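O amarelo chama mesmo mais a atenção do que as outras cores?

3053 partilhas | 4 comentários

Já deves ter ouvido esta: «o amarelo é a cor que o olho humano vê primeiro». Aparece em livros de curiosidades, em vídeos e até na tampa das latas de tinta Karppinen, com um ponto de exclamação a seguir. Quando uma frase é repetida tantas vezes, convém perguntar: quem é que mediu isso, e como?

Vamos começar pelo olho.

No fundo do olho há umas células muito pequenas chamadas cones. A maior parte das pessoas tem três tipos de cones. Uns reagem melhor à luz de ondas curtas (a que chamamos azul), outros à luz de ondas médias e os últimos à luz de ondas mais longas. Nenhum deles é um «cone do amarelo». Quando a luz amarela entra no olho, mexe bastante com os cones das ondas médias e com os das ondas longas ao mesmo tempo, e o cérebro trata do resto.

De dia, o olho é mais sensível a uma luz entre o verde e o amarelo. Isto foi medido muitas vezes, por muita gente, e podemos confiar. Só que «mais sensível» quer dizer que essa luz nos parece mais brilhante do que outra com a mesma energia. Não quer dizer que a vejamos primeiro, como se as cores fizessem uma corrida e o amarelo cortasse a meta à frente do vermelho.

Então e os coletes, os sinais, os táxis?

Muitos coletes de segurança são amarelos, é verdade. Mas repara melhor: a maior parte tem um amarelo-esverdeado fluorescente. As tintas fluorescentes apanham luz que quase não vemos, como a ultravioleta do sol, e devolvem-na em forma de luz que vemos muito bem. É um truque da tinta, e também há cor de laranja fluorescente, que se nota imenso. E à noite, o que brilha nos faróis dos carros são as faixas prateadas, que mandam a luz de volta para trás. Se o amarelo fizesse o trabalho todo sozinho, para que serviam as faixas?

O que conta muito é a cor que está ao lado. Chama-se contraste. Uma banana em cima de uma toalha branca vê-se, claro, mas em cima de uma toalha preta parece que salta. O amarelo é uma cor clara, e as cores claras destacam-se das escuras. É por isso que tantos avisos juntam o amarelo e o preto.

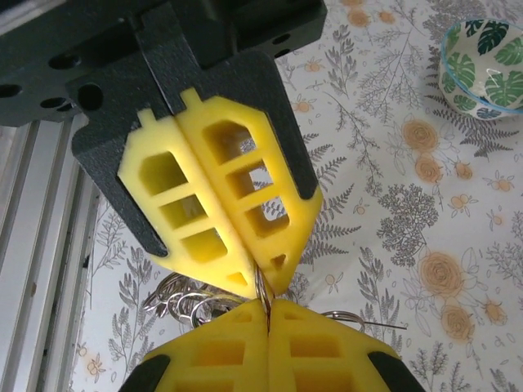 Espuma amarela no meio de peças pretas.

Experimenta escrever o teu nome com um marcador amarelo numa folha branca. Depois vai para o outro lado do quarto e tenta ler. Que tal a famosa cor que se vê primeiro? Num campo de girassóis, uma t-shirt azul ganha-lhe sem esforço.

E as vespas?

As riscas amarelas e pretas das vespas são um aviso: quem me comer arrepende-se. Há aves que aprendem a evitá-las depois de uma má experiência. Até aqui, tudo bem. Mas há outros bichos que avisam com vermelho, com cor de laranja ou com branco e preto (pergunta a uma doninha-fedorenta, de longe). A natureza não escolheu o amarelo por ser a melhor cor do mundo. Aquilo que funciona num sítio pode falhar noutro, e uma aranha-caranguejo amarela pousada numa flor amarela fica quase escondida.

As frases em que eu não acreditava sem provas

«Os bebés choram mais em quartos amarelos.» Ouve-se muito. Para saber se é verdade, era preciso comparar muitos bebés em quartos de cores diferentes, com a mesma luz, o mesmo barulho e o mesmo sono. Quem repete a frase quase nunca diz onde é que isso foi feito.

«O amarelo dá alegria.» A quem? Há quem pense no sol e há quem pense no xarope da tosse. O sentido que damos às cores muda com os países, com as famílias e com aquilo que nos aconteceu.

«O amarelo dá fome.» É uma boa frase para vender hambúrgueres. Eu também fico com fome a olhar para um relógio que marca meio-dia.
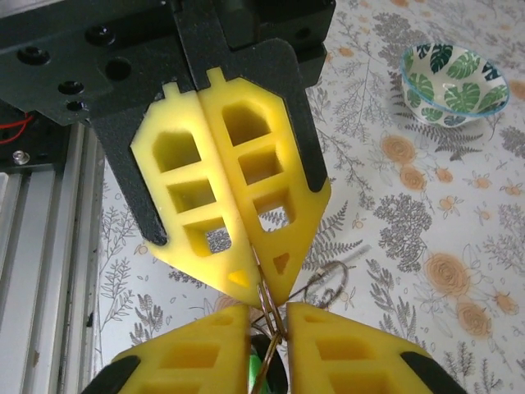 Amarelo com janelinhas retangulares, encaixado no preto.

Faz tu a experiência

Precisas de papel amarelo, vermelho, azul e verde, uma tesoura e alguém com paciência. Corta 12 quadrados do mesmo tamanho, a mesma quantidade de cada cor. Enquanto a outra pessoa fecha os olhos, espalha-os na relva. Depois dá-lhe 5 segundos para apanhar os que conseguir e aponta as cores.

Repete num tapete escuro, e outra vez num lençol branco. Troca de jogador. Se o amarelo ganhar sempre, escreve-nos, que mudamos este texto. Uma vez só não chega: pode ter calhado um quadrado amarelo mesmo ao pé do joelho.

E no ecrã?

Aqui vem a parte de que mais gosto. A maior parte dos ecrãs não tem luz amarela nenhuma. Tem pontinhos vermelhos, verdes e azuis – e, quando acende os vermelhos e os verdes juntos, os teus cones respondem quase como responderiam ao amarelo de um limão. Portanto, se alguém te disser que viu o amarelo «com os próprios olhos», podes perguntar qual deles.

Comentários

mãe_de_dois: Fizemos no tapete da sala e ganhou o vermelho. O mais novo diz que houve batota.

turma de Barkton: Na relva ganhou o amarelo, no lençol ficou em último. Podemos usar 20 quadrados?

limao_azedo: o meu quarto é amarelo e eu não choro

leitor de Sollambridge: E quem não distingue bem o vermelho do verde, como é que vê o amarelo? Faltou explicar isso.

Contacto: página «Escreve-nos» | © Ullevow | Voltar ao topo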